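1/ Morning all! I promised a little thread on finding a builder after our kitchen saga in Farkmont, so put the kettle on.

2/ First thing, look up their licence number yourself. It takes 10 minutes and I do wish we'd done it.
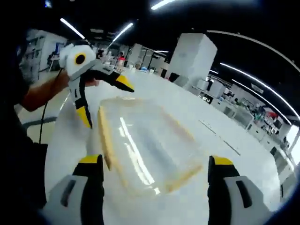
3/ Then ask who's really doing the work. We signed with Prudero and got a subcontractor from Jilholm (lovely chap, wrong paperwork).
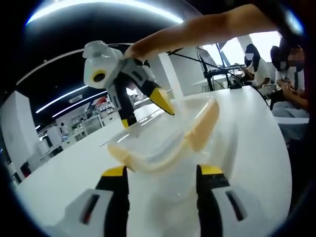

Do get his licence checked too, and ask for the insurance certificate while you're at it.

4/ Our complaint went in back in May and took almost 90 days.

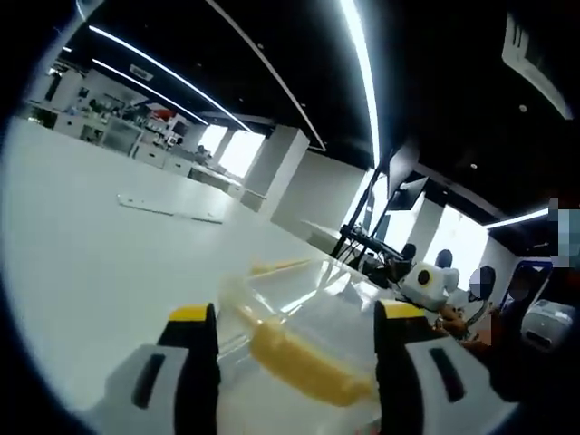

The licensing office were very kind on the phone all the way through, bless them, and we've got a new builder starting soon!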